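Sun 23 June – workshop, whiteboard job

In by myself this morning, Tavion coming after lunch. Plan was to sort the offcuts rack. Did not sort the offcuts rack. Ended up on the marker boards instead, becuase the Tran one is due back in the front room and you can't read a thing on it under the lights.

For anyone picking this up: we have two lots of panels. The Udholm ones, proper enamel on steel, heavy, wipe up beautifully. And the painted ones we did ourselves in February with the leftover Grustora paint, the greeny-grey colour. Those are the problem. Matte finish looked great for a fortnight and then started hanging on to every mark. Ghosting all through the middle where people write most, corners still like new.

Tried so far, in order:

Dry felt. Useless, moves the grey about.

Damp microfibre, plain water. Better. Lifts the fresh stuff, leaves the old strokes.

Drop of dish soap in warm water, rinse, dry with a tea towel. Best of the gentle ones. Did the test offcut three times over and the colour held.

Metho on a rag. Shifts the ghosting quick but takes the sheen off whatever sheen there was, and on the second go I had a tinge of green on the rag. So that's paint coming off. Stopped. Do NOT do the whole board with metho, spot clean only and go easy.

Jelurard cleaner, the spray. Smells of oranges, leaves a film. Marker skips over the film afterwards. Had to wash it off with soap anyway so what's the point.

Melamine sponge – works, but it's an abrasive, whatever the packet says. Under the lamp you can see where I've been. Kept it to the one offcut, labelled on the back.

Also had a look at wet sanding. 800 grit, block, lots of water, light pressure. On the offcut it took the marks right out and left a surface you could recoat. I reckon that's the answer for the worst of them: flat back with 800, wipe down, tack cloth, two thin coats with the foam roller, leave it a week before anyone goes near it with a marker. A full week. Last time we gave it a night and I think that's half of why we're here.

Paint left in the tin: 326 g on the kitchen scale, tin weight taken off. Should do one panel with two coats, won't do both. Tavion to ask if the shop can still mix it. Code is on the lid, 73 something, the rest is under a drip.

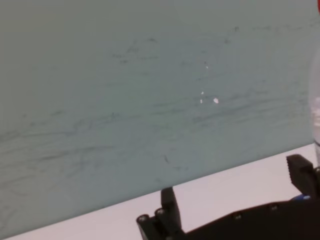

Can you use ordinary whiteboard markers on a matte painted panel?
Only if it has a clear dry-erase coat over the top. Bare matte paint is porous enough to take up the ink, so on its own it's better with chalk or a wax pencil.

So, clear coat. Should have gone on in Feb and didn't. Adding to the list. Water based if we can get it, the solvent one stinks the place out and the window over the bench is still painted shut.

Other bits, before I forget

– lamp held low to one side shows up marks much better than the overheads. Check every panel that way before calling it clean
– dust specks. Wipe the bench down BEFORE laying a panel on it, and again before rolling
– edges. Drips on the bottom edge last time, stand them on two battens so the roller can get past
– new tea towels. The blue one is finished
– masking tape, the good one, not the stuff that leaves gum

Tavion rang, running late, says leave the Tran board as is and he'll take one of the Udholms round to the front room for now. Fine by me. Gives us the week for drying.

Soap and water for everything else in the meantime. Offcuts rack tomorow.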